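Keeping Peppers in an Open Basket

Mon 24 February
By Shona Kerslake, Bondarchuk Household Advice Desk

Peppers intended for use within 2 days may be kept in an open basket on the counter. Longer storage calls for the refrigerator. 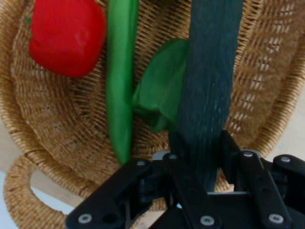 Red and green bell peppers with a long green chili in a woven wicker basket.

Select a basket with a raised rim and an open weave, so that air can reach the vegetables from the side. Place it away from the stove and out of direct sun.

Dry all produce before it goes in. Bell peppers should rest against the wall of the basket in a single layer, with slender chilies laid between them. A basket of ordinary size should hold no more than 8 pieces. Any pepper with a soft spot is to be removed and used the same day.

Wicker should not be soaked. Brush out the crumbs and stems each week, wipe the weave with a damp cloth, and leave the basket upside down overnight. Readers will find our notes on onions and potatoes in the March pages.

Comments

Randeck: Does this apply to chilies bought already washed? Mine wrinkle by the second day.

Bondarchuk Desk: Yes. Please dry them again at home, as moisture often remains near the stem.

Visard: I line mine with a paper towel and change it when I refill. Works fine in our kitchen.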